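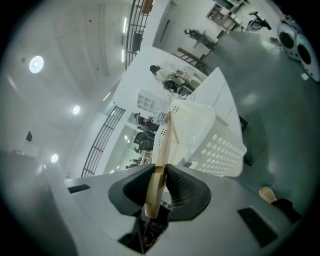

How to Place a Stop-Limit Order on Arkport

A stop-limit order helps you to close a position when you are not in front of the screen. In this tutorial I use the Kasten token, but the steps are the same for every pair on Arkport. You need a verified account and a balance in your spot wallet.

Step 1. Move your coins to the spot wallet

Open Wallets, then Transfer. Choose Funding as the source and Spot as the destination. If you keep your coins in Flomumura wallet, you must first send them to your Arkport deposit address. Please check the network two times before you confirm, a wrong network can mean that the coins are lost.

Step 2. Open the order form

Go to Trade and search for Kasten. Under the chart there are several tabs. Click Stop-Limit and then Sell.

Step 3. Enter the stop and the limit

Let us say the token trades at 508 dollars and you want to leave if it falls to 500. Write 500 in the Stop field. In the Limit field write a price a little lower, for example 8 dollars under the stop. If both prices are equal, the market can pass your order too fast and it stays open without being filled.

Step 4. Set the amount and confirm

Type the amount or use the slider. Read the summary window slowly, then press Place Order. The order is now listed under Open Orders, and the coins in it are locked until you cancel.

Changing the order

Arkport has no edit button for this type of order. Cancel it first, wait until the balance is free again, and repeat from Step 2.

Updated 7/22/24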